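Sorting Bench, Term Report — Saron Gebremichael

So this is where our bench ended up after a whole semester of moving stuff around! Our group (me, Duván Ticona and Weidong Ren) had to set up a tabletop for a small sorting line and write down what we'd do differently. Duván called it the Mirnano bench and the name stuck.

The budget was $91, so we went with brown kraft paper for the surface. I was a bit sceptical, but it's cheap and you can scribble measurements straight onto it. We went through two rolls — the first one wrinkled badly because I'd cut it too short and tried to stretch it. Then came the blue tape, which ate up a whole afternoon. Weidong wanted every line done with a ruler, I wanted to go home, and you can probably guess who taped which bits.

The conveyor was the fun part. We tried it along the back first, but reaching over the bins got annoying fast, so we shifted it forward and liked that way better. Our tutor, Rok Delić, reckoned we should have drawn the layout on paper first. Fair call! 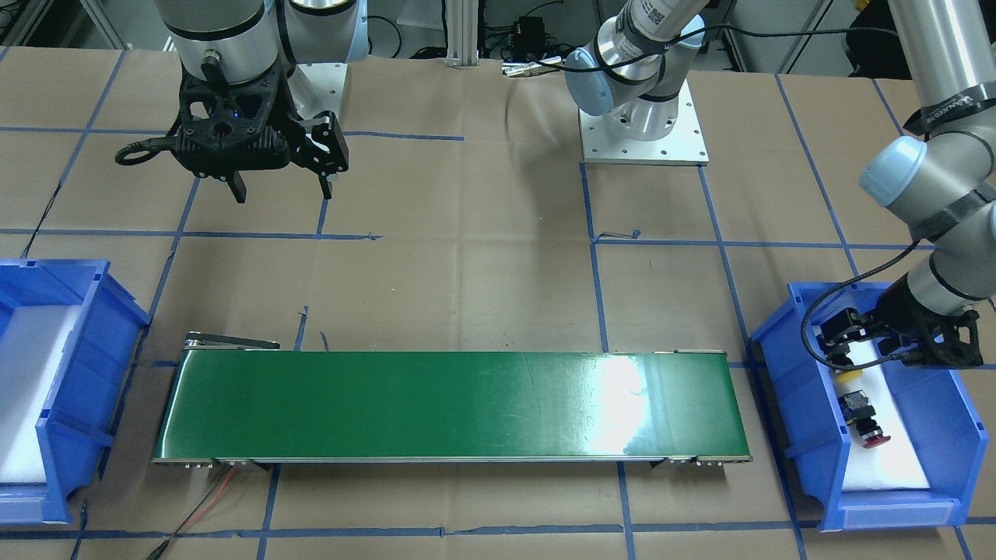

Page last changed: Dec 12, 2024

The grid has blue lines running both ways over the kraft paper, and yes, a few of them are crooked or overlap. The belt is a glossy dark green with a thin aluminum rail down each long side, and it catches the light something awful. If we did it again I'd try a lamp off to the side, and I'd give the belt a proper wipe for those smudges. Weidong still wants to redo the tape.

Contact: Mirnano bench group | © 2024 Saron Gebremichael | Back to top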